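Week 7: Comparing Two-Finger Grippers

The Ormsby sheet promises that its gripper "handles everyday goods." We will use a computer mouse, its cable and the cardboard box, three everyday goods with very different opinions about being handled.

Each pair gets 10 tries per object with the Ollden fingertips, then 10 with the Drundach set. Keep the jaw speed at 60 percent for both. Yes, you can go faster. So could last year's group.

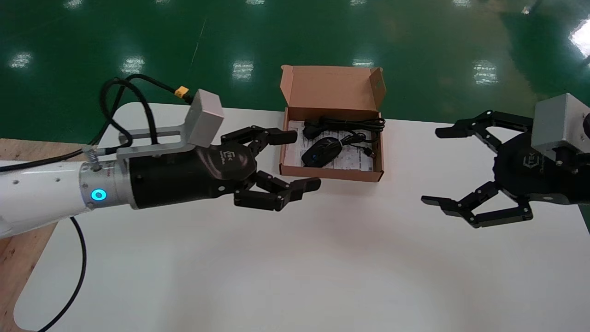
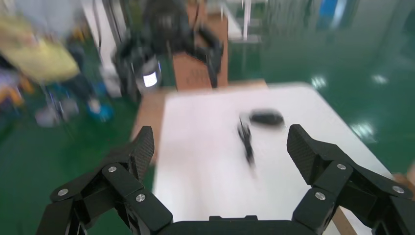
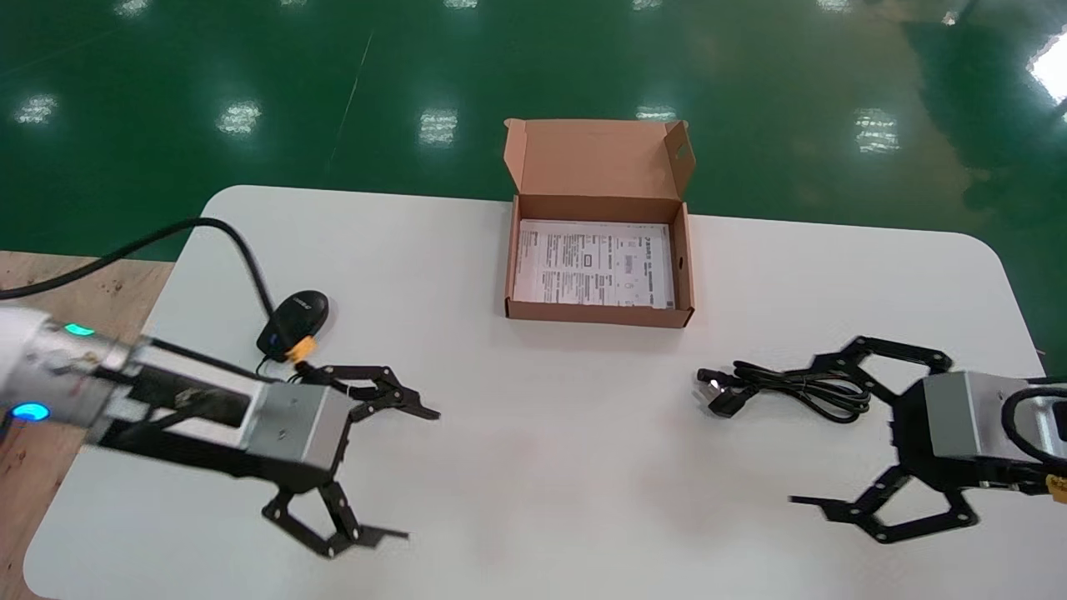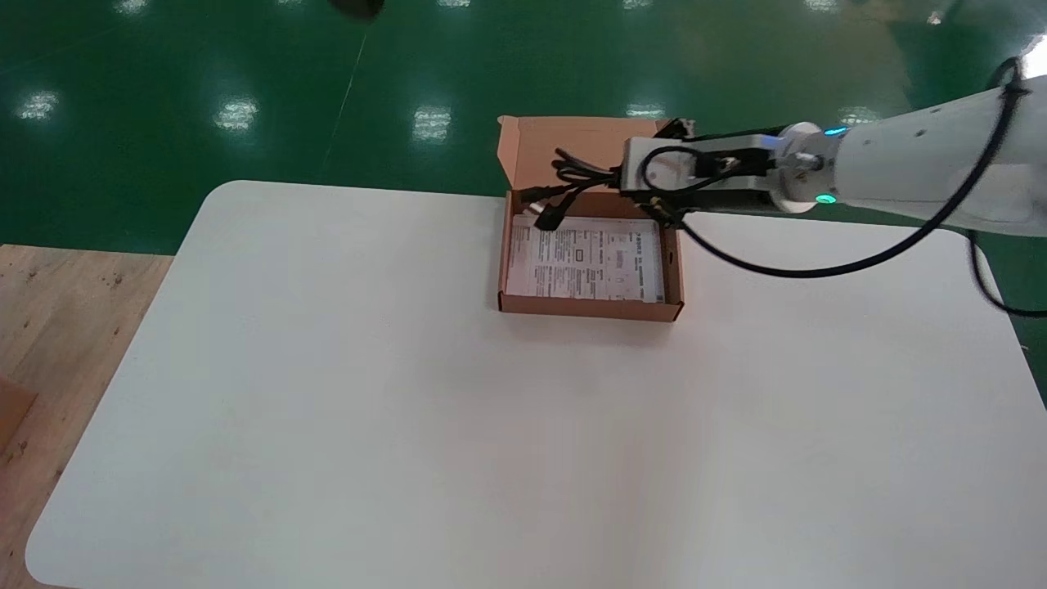 Box and cable task, Joststead lab. The second view is from a wrist camera.

Score the mouse first, as it is the easy one. For the cable, write down where the fingers touched it and which loop came along uninvited. "It slipped" is a mood and earns no marks.

Watch the wrist view for blur before you blame the fingertips. If you can't tell where the mouse ends, wait 2 seconds after the arm stops and look again.

Score sheets are due Friday, including the bad ones. Read the section on pad friction before then.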